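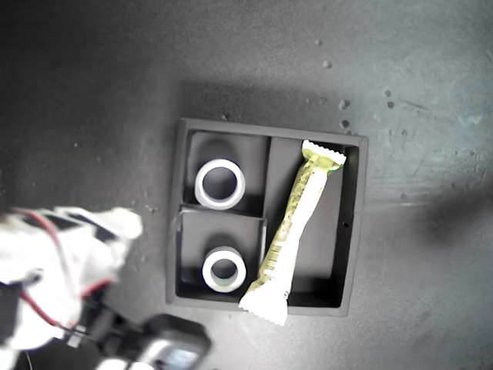
Gurnidham Community Games Library – Events and Rules Desk

Home | Events | Rules Desk | Lending | List Archive | Contact

This site uses cookies to keep you signed in to the list archive. Continue browsing to accept, or change your settings.

Subject: Re: [gurnidham-play] Save files and carry-over in the spring co-op season
Posted in April by Hooman Ghorbani, Events and Rules Desk

Dear members,

Thank you to those who wrote to the list after the first session of the spring season. Most of the messages raised the same matter, and I have been asked to reply on behalf of the Desk. I quote Lerato Jacobs's message in full, as it sets out the question more clearly than our own season notes did.

> From: Lerato Jacobs
> To: gurnidham-play
> Subject: Save files and carry-over in the spring co-op season
>
> Hello all,
>
> I would like a ruling before our group meets again. We are playing
> Gedero on the library consoles, in a party of four. At the end of
> the first session we had cleared the river chapter and stopped at
> the ferry camp. The season notes say that "progress carries over
> between sessions." They also say that "each session begins from the
> table's shared save."
>
> Our difficulty is that Urho Sjöberg took a copy of the save home,
> with the permission of whoever was at the desk that evening, and
> played on alone for several hours. He opened both of the mountain
> shortcuts and found the better lantern. He has offered to bring the
> copy back so that we can all use it. Two of us would be glad of
> that. The third would prefer to find the shortcuts herself.
>
> Neither sentence in the notes tells us which save counts. If the
> answer is the one on the console, does Urho lose what he found? If
> the answer is the copy, may any player at any table do the same?
>
> I should add that there is no ill feeling in the group. We only
> want to know where we stand, and whether other tables have been
> doing the same thing.
>
> Regards,
> Lerato Jacobs

The Desk's answer is as follows.

The save that counts for the season is the one stored on the library console at the close of the previous session. This applies to every table. A copy taken home may be played freely, and members are welcome to do so, but it may not be loaded back onto a library console while the season is running. Urho has done nothing wrong. He asked first and was told that he could take a copy, and the notes gave him no reason to suppose that the copy would be treated differently from the original.

With regard to Lerato's second question, items and routes found in a private copy remain in that copy. Gedero does not allow single items to be moved from one save to another, so there is no practical way for the lantern to be carried across without everything else coming with it. Urho will of course remember where the shortcuts are. We do not propose to regulate what a player remembers. We ask only that a player who has seen a later part of the game allow the rest of the table to set the pace, unless the whole table agrees that it would like to be guided.

Several members asked why the Desk does not simply leave the choice to each table. We considered this. The season ends with a joint session in which tables exchange players for the final chapter, and the exchange works only if the parties arrive at broadly similar strength. Last year one table reached the final chapter with equipment far beyond that of the others, and the players who joined it had very little to do. Mirko Tedesco, who was running the joint session, stopped it early and restarted from a prepared save. That was a reasonable decision on the night, but it cost the tables the characters they had built, and we would prefer to avoid repeating it.

The season notes will be amended. The two sentences quoted by Lerato will be replaced with the following text:

"Each table has one shared save, kept on the library console. Every session begins from the shared save as it stood at the close of the previous session. Copies may be taken for private play but may not be returned to the console until the season has ended."

The following points arose in other messages and are answered here for convenience.

Absent players. If a player misses a session, the table may continue without that player. The absent player's character should be left in camp. On return, the player may be raised to the level of the lowest character then in the party, using the camp menu. The table should not wait more than one session for an absent player unless all present agree.

Difficulty setting. Tables may lower the difficulty at any time. A table that wishes to raise it should do so at the start of a chapter and should inform the Desk, as the setting affects how the final chapter is loaded. We have had no requests to raise it so far.

Player limit. Gedero accepts up to 4 players at one console. We have been asked whether a fifth might take turns with another member. This is permitted, provided that the two players share one character and that both names are entered on the table sheet.

Session length. There will be 6 sessions in the season, as announced. The doors open at 6 in the evening. Tables should save and close when the final call is given, including during a boss encounter. The game writes an automatic save at the entrance to each boss area, so very little is lost by stopping.

Downloadable content. The Fikisance expansion is installed on the library consoles and may be explored, but its equipment should not be worn in the final chapter. Mwanahawa Lyimo has kindly checked which items are affected. There are 42 of them, and her list is filed in the archive under "Season Documents." Members who cannot open it may ask for a printed copy at the desk.

Controllers. Members may bring their own controllers if they are compatible with the console. Please label them. The Desk cannot take responsibility for controllers left behind, although we will do our best to return them.

Mirko has also asked me to mention the Khurana table. It is still playing with one place open and would welcome another player, including someone new to the game. The party has only just reached the river chapter – a newcomer would not be far behind. Anyone interested should write to the list or speak to Mirko before the next session begins.

Finally, the matter of spoilers on this list. The subject line of a message should name the chapter under discussion, and nothing from a later chapter should appear in the body without a clear warning and several blank lines. Two messages last week described the ending of the mountain chapter in the first sentence. I have not removed them from the archive, as they also contained useful questions, but I have moved them to the section marked for completed tables. Members who are still in the earlier chapters may wish to set the digest filter accordingly.

If any table has already loaded a private copy onto a library console, please let the Desk know before you next play. We keep a backup from the close of each session and can restore it in a few minutes. There is no penalty, and there is no need to explain how it came about.

Questions on any of the above may be sent to the list or to me directly. Please do not reply with the full text of this message quoted, as the digest is already long.

Yours sincerely,

Hooman Ghorbani
Events and Rules Desk
Gurnidham Community Games Library

Previous in thread | Next in thread | Back to List Archive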